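Urari kitchen and tableware fit-out
Progress report to Sachdeva, August 2025

Quick one this time, full figures come with the January report.

Where we are

Kitchenware for the shared kitchens is mostly bought. Of the 142 place settings in the plan, 115 are in the building and checked for chips. The rest are on back order from Umutico, they keep moving the date. Have asked for a firm one in writing.

Spend on crockery so far is inside the 3000 line. Nothing moved between lines. Receipts scanned, in the shared folder under Crockery.

Table layout

Biggest change since last time. Original plan had closed cupboards for plates and mugs. Dropped that. People kept opening every door to find one cup, then leaving the doors open. Everything in daily use now lives out on the counter or table, on racks. Low slotted rack for plates, wooden tree for mugs, mat underneath so the tile doesn't get scratched. Toaster oven stays to the side, plates kept clear of the door.
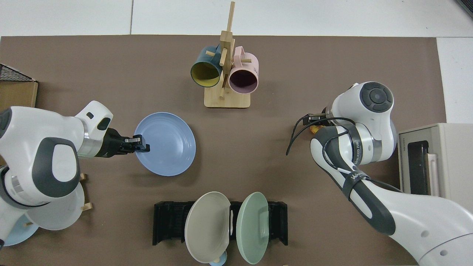
Colors were a side benefit. We bought mixed stock becuase it was cheaper, and residents have started using it to tell their things apart. Would like to keep buying mixed unless you object. Matching sets from Erkasance were quoted but well over, not pursued.

Mug trees are good but light. With mugs only on one side they lean. Asking people to load both sides, will look at a heavier base if that doesn't stick.

Problems

- Black dish racks: slots are fine for flat plates, too narrow for the pasta bowls. Bowls are stacked on the shelf for now.
- Back order, see above.
- Kitchen 5 still has no racks. The delivery went to the wrong floor and then got sent back. Reordered, no extra charge.
- Cardboard. Too much of it. Pickup is now weekly, was every two weeks.

Next

Finish kitchen 5. Chase Umutico. Short feedback sheet for residents, one page, paper copy on each fridge. Wipe-clean labels for the shelves, if theres anything left on the line once the back order is paid.

Need from you

OK on mixed colors. OK to carry any unspent crockery money over to January instead of returning it. A reply by email is fine for both.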